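The Box You Can Carry to the Table

Print this article | E-mail this article

Golnar Farahani owns 10 storage boxes with handles, and she will tell you that seven of them were a mistake.

Farahani organizes homes for a living. She started out doing closets and garages, but most of her calls now are for small stuff: medicine, sewing supplies, batteries, hair ties, the things that end up in a kitchen drawer with the takeout menus. She calls this "the loose end of the house." When we talked, she had just finished a job with 28 drawers in it.

"People think they need more drawers," she said. "Most of them need one box that they can pick up."

The kind she likes is a small plastic caddy with a lid and a handle. She likes it because it can leave the shelf. If you cut your thumb in the kitchen, the bandages should come to the kitchen. If you want to sew on a button, you probably want to do it where the light is good.

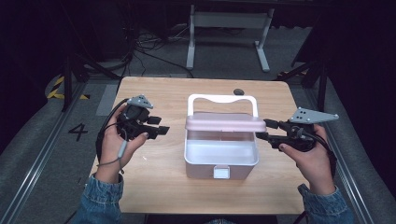

She has opinions about handles. A handle should be tall enough that your knuckles don't scrape the lid, and it should have a grip cut into it that fits more than two fingers. She has thrown out boxes with thin wire handles after a month.

"You fill it up with bottles and it gets heavy," she said. "Then the wire digs into your hand and you stop moving it. Once you stop moving it, it's a drawer."

The latch matters too. Farahani asks every client to open and close a box before she lets them buy it for the whole house. She wants a tab on the front, where you can see it, and she wants it to work with one hand. Her client Parviz Soltani has stiff fingers in the morning, and he turned down four boxes before he found one he could open. He keeps his pills in it now. She said she learned more from watching him than from any catalog.

She prefers a lid on a hinge. Loose lids get put down somewhere and then something gets put on top of them. With a hinged lid, she tells people to check how far back it goes and whether it bumps the handle. Some lids only open partway, and you end up holding them with one hand while you dig with the other.
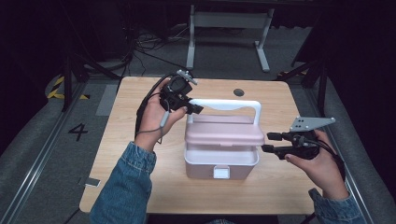 By Ladan Bahrami
Home and Family Writer

Color came up more than I expected. Farahani doesn't label much, so color does some of the work. Pink is first aid at her house. Green is sewing. Her husband, Babak Hosseinzadeh, asked for gray for his shoe polish and got it. In a house with small children she still puts the medicine box up high, whatever color it is, and says a snap latch shouldn't be counted on to keep a child out.

I asked her how to pack one. She said to take everything out first and put it on a table, a bare one if possible. Throw away what has expired and what you can't identify. Tall things go at the back, and flat packets stand on edge like file cards. She doesn't use dividers in a small box.

"They eat up the space," she said. "An old mint tin does the same job, and you can lift it out."

She also leaves room. Her rule is that the lid should close without pushing. If it needs a push, something has to come out, and in her experience it is usually a second bottle of something you already have open.

For cleaning, she uses dish soap and warm water, and a dry cloth after. She doesn't put these boxes in the dishwasher. She did it once, and the lid warped enough that the latch never caught again.

Price is not a big worry for her. She buys most of hers at Ronard, the discount store near the bus station, and takes one home to test before buying a set. In June she went through 123 handled boxes for a church rummage sale and kept a single one. It had no lid. She uses it for clothespins.

Her last piece of advice was about where the box goes when you are done with it. Pick the shelf before you fill the box, she said, and measure the shelf with the handle up. She has seen a lot of boxes end up on the floor for want of an inch.

Print this article | E-mail this article

Reader comments (3)

Farhad A.
I measured the shelf and forgot the handle. It lives on top of the fridge now.

sewing_in_june
Does she have a tip for thread? Mine unwinds all over the box no matter what I do.

Marcy T.
Agree on the dishwasher. Same thing happened to mine, top rack and everything.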